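Collecting pick examples on shiny fixtures: how many is enough?

Forum > Data collection > Bins and totes

hevwood_dan
October

We are gathering demonstrations for a bin-picking policy at the Hevwood site. Blue plastic bins on a rack, gravity lanes with rollers, mixed bagged goods. Fixed camera, teleoperated picks, one operator per shift. So far we have 400 episodes. The policy trained on them does well on boxed items and badly on clear bags. It also hesitates when the bin is empty, and sometimes closes on the floor of it.

Two questions. Do I record more of the same, or change the mix? And does anyone mask out polished steel?
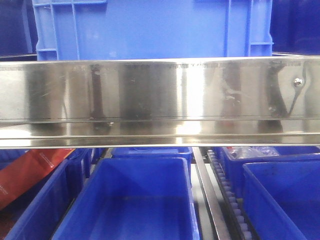 Lighting is overhead and we can't change it during production hours. Exposure is locked. Labels are pick, no pick and abort, added by the operator at the end of each episode.

lanefeed
Change the mix. 400 episodes with a success at the end of each one tells the model that every bin has something in it. Record empty bins as proper episodes with a no pick label. We added 100 of those on the Kanaan line and the floor grabs stopped.

torquelimit6
Disagree in part. Empty bins are a perception problem and I would not spend operator time on them. Put a small classifier in front of the policy and don't call it when the bin is empty. Stills are cheap to label.

lanefeed
That works until there is a crumpled clear bag in the bin and the classifier says empty. Then you never attempt the pick and you never find out. At least the policy gets the wrist camera.

torquelimit6
Fair for clear bags. Still wouldn't fold both problems into one dataset.

mossgate
On masking: we tried it at Zincombe on a stainless rail that runs the full width of the view. Result was slightly worse. The mask edge became a feature in its own right, and when the camera got knocked the mask no longer lined up. We went back to raw images and varied what the rail reflects instead. People walking past, trolleys parked opposite, one bank of lights off. Smudges too. Don't clean the steel before every session, or you will be training on a surface you won't have in use.

hevwood_dan
We have been cleaning it before every session. Will stop.

How do you split the validation set? Mine is random by episode.

mossgate
Split by session. Random by episode leaks, as neighbouring episodes share the same bin positions and reflections. Hold out 6 complete sessions if you can spare them.

fasier_user
Another point on labels. If abort covers both "operator gave up" and "item slipped", separate them. The Fasier export lets you add a reason field without re-encoding. We relabelled old data that way, 10 episodes at a time between shifts.

torquelimit6
Reason fields filled in afterwards from video are mostly guesses. Get the operator to enter it at the time or leave it blank.

hevwood_dan
Plan for now: empty bins as no pick, clear bags weighted up, session split, reason entered live. I'll run the front classifier on the same data as a comparison and post both sets of numbers.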